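Bag Packing Project, Progress Report 2
Team Garnex: Essam Bennani, Jacqueline Pichon, Dexter Tan

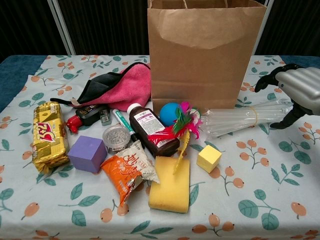
Goal for this half of the semester was getting the arm to pack mixed household stuff by teleop, clean enough that we can train on the demos later. Target is 200 good demos. Dexter did most of the driving, Jacqueline did the logging script (366 lines now, needs a cleanup). The object set is harder than report 1 on purpose. Foam cubes and the yellow sponge are easy, you can grab them pretty much anywhere. The straws in the rubber band are a pain, they're clear and the depth camera doesn't like them. Feather toy too, soft at one end and a stick at the other, so we only count a pick if it's held by the stick.

What changed since January
- new finger pads, old ones slipped on foil
- patterned tablecloth, so the model doesnt just learn a plain background
- gripper close speed lowered, Essam's idea

Problems. Log files had wrong timestamps until Thursday, had to throw out a whole afternoon. Also the paper bag folds in if a finger touches the rim. Taha Ashour from the other team says to tape the bottom down, we'll try it.

Next: retrain with the new demos, add the round container to the scoring sheet, fix the lag in teh viewer. Training set up to 2,417 frames after the bad ones came out. Video to follow when Dexter has cut it.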